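Subject: Re: [grira-grasping] How many objects per bin?
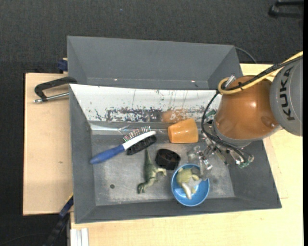
We settled on six objects per bin for the Ivix set, mixed shapes, tipped in by hand and left however they land. Each run ends when the front bin is cleared or after 14 attempts. Failed grasps are kept and labelled as well, so please don't delete them at your end.

> On the Helmy set we used 3 objects and the
> model did badly on anything touching a wall.
> Are you recording those cases separately?

No, they go in the same log with a "wall" tag. I can send a filtered copy. Up to 7 attempts in a run have the tag, mostly cups and long handles.

The August batch will be on the Faven server by noon.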